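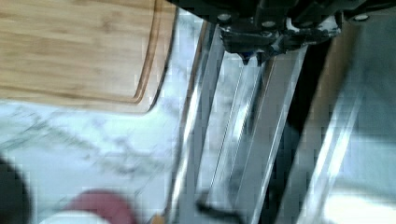 Wrist view, gripper over the counter beside the cutting board.

Print this page | E-mail this page

# Felstead kitchen cell: setup and upkeep notes

Hello and welcome! If you have opened this file you are either about to run the Felstead cell or about to fix it, and in both cases I'm glad you came here first. I'm Murali Raju, and I look after the arm and the gripper. Raghavendra Lobo looks after the recording machine and everything with a network plug. Between us we have made most of the mistakes you are about to make (some of them more than once), and the notes below are what we wrote down afterward.

The cell is one arm over one kitchen counter, with a small camera at the wrist and another that looks at the counter from outside. The recordings go into the Prornora set, which the Nunbridge group uses for training. The launcher is called Pai, and it lives in the folder of the same name next to this README.

## Starting up

Walk the counter before you power anything. Look for loose cables, then look again at the cables by the wrist. Switch on the controller, wait for it to finish its self-check, and only then start Pai:

 pai start --cell felstead
 pai home --slow

Always use the slow homing after someone has worked on the arm! The fast one takes a wider path and I have had to re-seat the wrist camera because of it. When the arm is home, open and close the gripper 10 times with nothing in it and listen. A healthy gripper makes the same sound every time, and a dry one starts to chirp toward the end of the stroke.

## The cables at the wrist
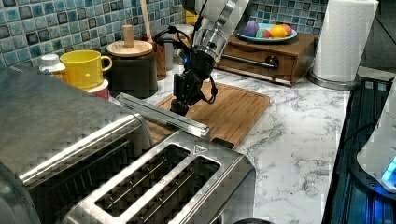

Cable slack is the thing I fuss over most, and I make no apology for it. Too little and the wrist pulls on the connector when it turns, too much and a loop will find something on the counter to catch. With the gripper down near the board, the black cables should leave the sides of the arm in open curves, go around the gripper and head back up again, and that low position is the one to check them in, well before you trust the arm at full height. Turn the last joint by hand to both ends of its travel and watch the loops the whole way. If one goes tight, let out a little from the upper tie and try again. Please don't move the lower tie, it sets the bend right at the connector and it took Raghavendra an entire afternoon to get it where it is.

The little blue light near the top of the gripper is handy when you are bent over the counter and can't see the screen. I still read the status line in Pai before putting my hands anywhere near, and I'd ask you to do the same.

## Cleaning and small repairs

Wipe the gripper down at the end of every session, with a barely damp cloth on the outside and a dry one near the joints. Crumbs are the enemy here, and a toaster task makes plenty of them. The metal bars are shiny and show every fingerprint, which matters more than you might think, as a smudge can look like quite a different thing in the wrist view when the light hits it.

Check the bolts on the gripper housing with the short hex key from the top drawer of the tool cart. Snug is enough. I overtightened one in January and spent the rest of the week drilling it out, so please learn from me on that.

If the gripper stops before it is fully closed:

1. Stop Pai and cut power to the arm.
2. Look for crumbs or a scrap of cloth between the moving parts.
3. Work it by hand through its full travel. It should feel even.
4. Power up, run the slow homing, and repeat the open and close check.

If it still stops short after 2 tries, leave it off, put a note in the log and come find me. Forcing it has never once helped.

## Wrist camera

The picture from the wrist is soft when the arm moves quickly, and bright patches at the side can wash out completely. Neither is a fault in the camera. Before you blame the focus, hold the arm still for 3 seconds and look again. If it is still soft, clean the lens with the blue cloth (the gray one is for the metal!) and then rerun the calibration:

 pai calibrate wrist

A calibration error under 9 in the tool's own units is fine for this work. Keep the old file too, renamed with your initials, so Raghavendra can compare the two.

## Known issues

- Pai sometimes loses the outside camera after a restart. Unplug it, count to 10, plug it back in.
- The slow homing ignores a pause request in its first move. Use the stop button.
- Log entries made while the arm is homing are saved out of order.

Questions about the arm come to me, questions about missing files go to Raghavendra, and corrections to this README are welcome from anybody.

Print this page | E-mail this page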